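Zedonow is looking for people to record everyday tasks at home with hand-held grippers, starting in January. You do the chore, the gripper records it, and a learning system gets one more example of how a person picks things up and puts them somewhere else. We have 3,381 episodes so far and we want a lot more, from a lot more homes.

## Who we're after

Anyone 18 or over living in Rarnmont or Elcombe, with a bed, table or patch of floor you can work on for a couple of hours at a stretch. You don't need a technical background. Our best recordings so far come from people who sort, fold, pack and tidy the way they always have, and we'd love more of that variety. Left-handers, please write to us! We are badly short of you.

We're also keen to hear from pairs who share a home. Some of our tasks need a second gripper working over the same box, and it goes more smoothly when the two of you are used to getting in each other's way.

## What you'd be doing

Each session is built around one kind of task. The current set is called Box and Bed: moving soft and hard things between a box and a bedspread. Plush toys, small cartons, packets, bits of clothing – whatever you own that fits between the finger pads. Soft things are the interesting part for us. A carton has a face you can grip, but a toy squashes and a cloth folds over on itself, and everybody finds their own way of dealing with that.

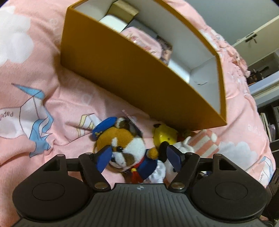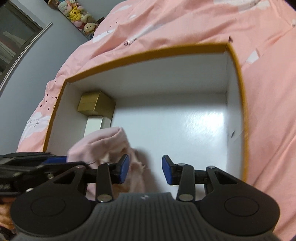

*Box and Bed: a plush toy between the finger pads (first picture), and two grippers at work over the box, with pink cloth in it (second picture).*

You choose the objects and lay them out yourself. Please don't clear the room for us. Patterned sheets, full shelves, a row of toys against the wall – all good, and much more useful than a bare desk. Between episodes you change something small: turn the box, swap a toy, bunch up the cover a little.

If you drop something, keep going and pick it up again. We keep those episodes too, and the team gets quite excited about a nice recovery.

## Time and pay

- Sessions last 2 hours, including breaks, and you pick the time slot
- A full session is 50 episodes, most of them under a minute long
- You're paid $40 per session, and the same amount for your training session
- In a pair, each person is paid the full rate
- If the equipment fails partway through, you still get the full amount

We ask for at least four sessions over the month. Plenty of people end up doing more, and that's welcome as long as your arms are happy. The grippers get heavier toward the end of a session than you'd expect, so take the breaks.

## Training and equipment

You'll come to our workshop on Huerta for one training session. You'll hold the grippers, try them on a tray of odds and ends, and learn how to start and stop a recording. Opening and closing the fingers feels clumsy for the first ten minutes and then it clicks for most people. It's a fun moment to watch!

The kit goes home with you in a padded case, with chargers and a printed task sheet. Bring it back when your last session is done.

## Privacy

The recordings show your room and may show your hands. Put away mail, family photos and anything with your name on it before you start. You can review every episode before you upload it and delete any you don't want us to have, with no questions and no change to your pay.

## How to apply

Write to Emiliano Palacios, who runs home recording at Zedonow, with "Box and Bed" in the subject line. Tell him:

- which town you're in
- whether you'd record alone or as a pair
- which hand you use
- a few things around your home that you think would be tricky to pick up

That last one matters more than it sounds. One applicant sent us a long list of awkward kitchen items and it became the plan for our next task set.

Evening training places tend to fill first, so mention it early if you can only come after 6 p.m.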